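Progress report to the Jornine Fund, second period
Project: Learning to handle soft stuff (Vonalari group)
21 November 2024

Hi all, and thanks again for letting us write these the way we'd talk. I'll start with the wrist camera results, as that's what you asked about most after the last report, and then get to the money and the things that are late. 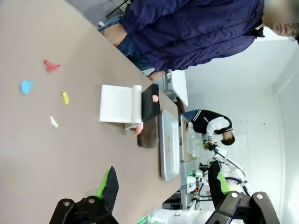 The short version is that the wrist view is now doing most of the work. When we wrote the proposal we assumed we'd need an overhead camera to tell the policy where everything was on the table, with the wrist camera as a sort of helper for the last few inches. We trained it both ways this fall, on the same demonstrations, and the wrist-only version came out close enough to the two-camera version on clay that I've stopped treating the overhead camera as required. On paper and thin card it's a different story, and I'll come back to that.

First, the data. We have 1102 usable demonstrations, all collected by hand-guiding the gripper through a task from start to finish. The target for the whole project was 4000, so we're a bit over a quarter of the way there, and I know that looks slow on the chart. Most of the slowness came early. We were throwing out a lot of takes in the first weeks for silly reasons (the recording started too late, or the person doing the demo changed their mind halfway through), and once we wrote down what a good take looks like the waste dropped a lot. I expect the pace to keep picking up, but I'd rather tell you now that 4000 by February isn't going to happen. I think we'll be well past the halfway mark by then.

The tasks are still the small tabletop ones: pick up a lump of clay and put it in a tray, move a bit of clay onto a mat, flatten a sheet that wants to roll itself up. They sound like kindergarten and I get teased about it at home. But soft things are hard for exactly the reason we put in the proposal, that the object you let go of has a different shape from the one you grabbed. A policy that has learned "close until it stops moving" will happily squash a small piece of clay into a pancake and then fail to pick up the pancake.

So here's what we tried. The method we call Brurnetti (it's the name of the code folder, and it stuck) predicts two things at each step: where the fingers should go, and how much the object's outline will change if they go there. If the predicted change is big, the gripper slows down and takes a smaller bite. That's really the whole idea. It adds very little computing time and we didn't have to buy any force sensors, which made me happy when I did the budget.

We ran 100 test trials of pick-and-place on clay with the outline prediction turned on, and 100 with it turned off, with the same starting layouts for both. With it on, 81 ended with the piece in the tray in one lump. With it off, 58 did. Most of the gain is on the small pieces. For the larger lumps the two versions are pretty much the same, and I wouldn't want anyone to quote the overall number without saying so. The failures that are left are mostly of one kind: the piece sticks to a finger pad when the gripper opens, and the arm goes home with it. We've tried a little shake at the release point. It helps some of the time, and some of the time it flings the clay, so that's still open.

Now the paper. I'd love to report something good here and I can't yet. A curled sheet moves when you so much as brush it, and from the wrist the rolled edge can look a lot like a flat one depending on the angle. Flattening works in fewer than half of our trials with the wrist camera alone. Adding the overhead view helps, and we'll keep it for the paper tasks while we work out what it's seeing that the wrist camera misses. My guess is the shadow under the curl, but that's only a guess and we haven't tested it.

One change to the plan that I'd like your okay on. We had set aside a block of time to repeat everything on a second type of arm at Ngubane, our partner lab. Their setup is ready, but I'd like to push that work back until the release problem is fixed, so we don't end up doing it twice. The cost is the same either way - it only moves the spending into the next period. If your rules need a formal request for that, tell me which form and I'll send it.

Spending is close to plan. We're under on equipment for the reason I gave above, and over on materials by a small amount. Clay dries out and it picks up dirt, and a piece that's gone stiff behaves like a different object, so we replace it much more often than I budgeted for. We also paid for 140 hours of labeling help, all of it spent marking object outlines for the prediction part. I'd like to move some of the unspent equipment money to labeling in the next period, because that's the part that clearly paid off.

Next up for us: a longer set of release tests with a different pad surface, a second round of clay demos with the pieces closer together, and a first try at starting layouts where clay and paper are both on the table and one is in the way of the other. I'll also clean up the training code enough to share a copy with you, with notes on how to run it. It's a bit of a mess right now and the notes don't exist yet, so please give me a few weeks on that one.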